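Comparing head cameras for hand-demo recording: a small bathroom test

Updated 6th January

At Wistodgate we train a gripper to do household jobs, and before the gripper moves at all we record people doing the job by hand. The quality of these recordings depends very much on the head camera. In this tutorial I explain how I compare two cameras, the Jerkevero and the Condori, before I let anyone record a full set with them.

What you need
- both cameras and one head strap
- one small bin with a lid
- a room with difficult light
- the Casmont controller, or any recorder which stores video with time stamps

Step 1. Choose an object that is hard for the camera
A matte box will make every camera look good. I use a round metal lid with a shiny surface, as it gives strong reflections and the colour changes when it is tilted. Put a black liner in the bin too. Dark plastic beside bright metal shows quickly if the exposure is jumping.

Step 2. Set the angle of the strap
Wear the camera and crouch over the bin as you will do in the real recording. Both hands and the full mouth of the bin should be inside the view. If you set the angle while standing, it will be wrong when you bend down. I had to repeat one full day in July for this reason. 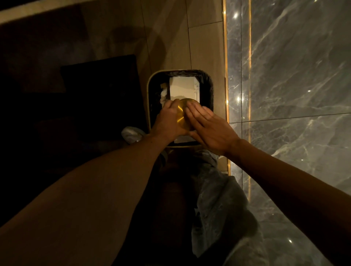 Both hands on the lid, with the bin opening in view.

Check that the fingers can be separated by eye. A flat, open hand is easy. Curled fingers on a reflecting surface are much harder, and our hand tracker makes most of its mistakes there. Look also for the edge of the lid against the floor, for the gripper must later find this same edge.

Step 3. Record the test set
Fix the exposure and the white balance first. Then make 90 short clips with each camera, 3 seconds each. Vary the tilt of the lid and the height of the hands, but keep the bin on the same spot. Change nothing in the room when you swap the cameras.

Step 4. Look at the reflections
Go through the clips slowly and stop where the metal is brightest. Polished marble and light strips are a good addition to the test, as small highlights in the stone can confuse the tracker.

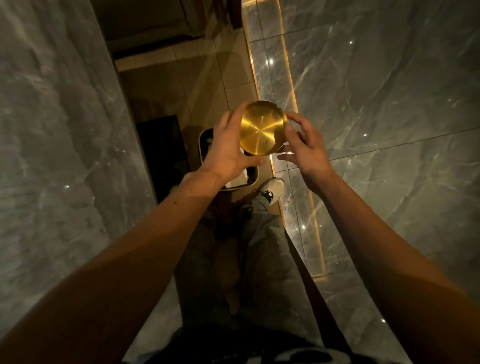

Lid held between two hands above the bin, light strip to the right.

In my test the Condori kept the rim of the lid readable in strong light. The Jerkevero had better detail in the dark corners, but it lost the rim when the metal turned bright. For this job I prefer the Condori. For a kitchen cupboard I would choose the other one.

Step 5. Decide the size of the full set
I record 1,000 clips first and train on them. If the gripper still closes beside the rim, I go up to 3,000 and add more tilted views.

Contact | Copyright Wistodgate | Back to top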